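Section 4. Teaching a suture by hand

This section assumes that you have finished Section 3, that the arms are homed, and that the console no longer makes the low two-note sound. If it still does, go back to Section 3. The sound does not go away by itself, although several users at Stoststead have tested this thoroughly.

Teaching on the Politis bench works by teleoperation. You sit at the console and move the two hand controllers, the two instruments copy you, and the recorder keeps everything: joint positions, jaw angles, pedal presses, the view down the endoscope, and the long pause while you look for your glasses. The learning software later tries to do what you did. It has no opinion about whether what you did was sensible, so a good part of this section concerns being sensible.

4.1 Before you sit down

1. Put a fresh tissue pad in the tray. Pads keep for one session once opened. The date goes on the packet and not on the pad, as ink shows up on the endoscope and the software becomes very fond of it.

2. Moisten the surface with the spray bottle. Two squeezes will do. A dry pad tears at the needle hole, and a flooded one throws so much light back at the lens that you will be sewing a lamp.

3. If your protocol calls for coloured fluid in the cut, add it now with the dropper. Wear the apron. The apron is on the hook because of what happened to the previous chair.

4. Cut the thread to the length marked on the edge of the bench. Longer thread feels generous at first and becomes a hobby by the second throw.

5. Check that both instruments are seated. Each should click once. Two clicks means that it has come out again.

CAUTION: Never reach into the tray while the green lamp is lit. The arms will follow the controllers, the controllers will follow your sleeve, and the needle is a real one.

4.2 Setting the console

6. Adjust the seat before the eyepiece, and the eyepiece before the armrest. Any other order works too, but you will do all three again.

7. Choose the motion scale. The default is 3 to 1, meaning that the controller travels three centimetres for each centimetre at the tip. New operators always want a faster setting. Leave it alone until you have recorded a full tray of stitches without dropping the needle.

8. Hold the left pedal down and move both controllers to the middle of their travel. Release the pedal. This is the clutch. It disconnects your hands from the instruments so that you can reposition them, and you should use it freely. Operators who don't use the clutch can be recognised by their elbows, which end up near their ears.

9. Match the grips. The screen shows each jaw opening beside your own finger opening, and the two bars must meet before the arms will engage. If a bar refuses to meet, open your fingers fully and close them slowly. Shaking the controller has no effect, apart from a line in the log that reads "operator shaking controller".

Note: Left-handed operators may swap the roles of the instruments under Settings, Session, Hands. Do this before the first recording and never in the middle of a set. The Jaltby files contain 81 stitches by someone who changed over halfway, and the policy trained on them used to pass the needle back and forth like a hot potato.

4.3 Recording one stitch

10. Press Record and wait for the tone. Keep both hands still until it sounds. Movement before the tone is thrown away, which is hard luck if it was your best movement.

11. Grip the needle about two thirds of the way back from the point. Nearer the point, you run out of needle. Nearer the thread, it swivels.

12. Bring the point square to the surface and turn your wrist to drive it in. Let the curve of the needle do the travelling. Pushing it straight ahead widens the hole and teaches the robot to push, a habit it will keep long after you have forgotten showing it.

13. When the point appears at the far side, stop. Make sure the receiving jaws are open and that the thread lies clear of both wrists.

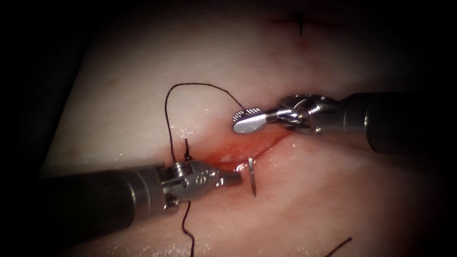
14. Take hold behind the point and close the receiving jaws fully before opening the others. There should be a short moment in which both instruments have the needle. Make this moment the same length every time if you can. The software looks for it as the boundary between two steps, and an operator who hurries it one time and dawdles the next will produce a robot that lets go on a whim.

15. Draw the needle out along its own curve, then pull the thread through until the tail is as long as your protocol asks. Watch the loop. Loops have a way of settling round a wrist while you are admiring the bite.

16. Tie off if your protocol includes knots. If it doesn't, release the thread, back both instruments away from the pad and hold still for a slow count of two.

17. Press Stop, then mark the attempt Keep, Keep With Fault or Discard.

CAUTION: Don't grasp the needle by its tip. It blunts the point, and the next operator gets the blame.

4.4 About your mistakes

Keep more of them than you would like to. A missed grasp that you recover from calmly is worth having, and should be marked Keep With Fault. The robot will miss grasps of its own, and it needs to have seen somebody cope. Thodoris Balaskas, who wrote the first version of this procedure, kept every one of his, including a recovery lasting so long that the screen saver came on. It's still in the training set and still useful.

Discard an attempt if:

the needle left the tray;
you used the emergency stop;
somebody spoke to you and you turned round with your hands still engaged;
you were experimenting to see what would happen.

Don't discard an attempt because it was ugly. If ugliness were a fault, we would have very little data.

4.5 How many is enough

For a single running pattern on a flat pad, begin with 67 kept stitches and train on those before you record any more. This is enough to show whether your set-up is sound and not so many that you will weep if it isn't. The full shared set stood at 1,562 in October, gathered by several operators with noticeably different ideas about thread tension.

Vary what the finished robot will have to deal with. Move the tray a little between attempts, change the angle of the cut, and start the needle from different places on the pad. Leave alone anything that it won't have to deal with. At Fultville the bench lamp was moved every morning by whoever wanted to read their post, and the result was a policy that sewed nicely until lunch.

Take a break every half hour. Tired operators use shorter strokes and squeeze harder, and both show in the recordings. Operators who insist that they are not tired squeeze hardest of all.

4.6 Playing it back

18. Remove the needle and fit the blunt practice tip supplied in the lid of the case.

19. Select your attempt and choose Replay, Slow. Keep one hand resting on the emergency stop. Resting means touching, so a hand in your pocket with good intentions doesn't count.

20. Watch the wrists as well as the tips. A wrist that swings wide on replay was at its limit when you recorded, and you should clutch and recentre sooner next time.

21. If the arms stop with the message PATH DIFFERS, the tray has moved or an instrument has been changed since the recording. Put back whichever it was. Pressing Continue is allowed, and so is walking into the sea.

22. When the replay ends, press Park and wait for the green lamp to go out before you lift the pad.

Note: A clean replay shows that the arms can repeat your movements. It doesn't show that anything has been learnt. For that you need Section 6, a fresh pad and a certain amount of patience.

4.7 Clearing up

Count the needles back into the tin and write the number on the sheet. If the number is smaller than the one you started with, stay where you are, keep your shoes on, and use the magnet on a stick. It lives behind the door.

Wipe the instruments with the lint-free cloth, working from the shaft towards the tip. Thread caught round the small pulleys should be lifted out with the plastic hook. Don't pull it, and don't burn it off, whatever you were told at Jaltby.

Copy the session to the shared drive before switching off. File names are made up of your initials, the pad number and the attempt number. They don't include the words "final", "good" or "use this one".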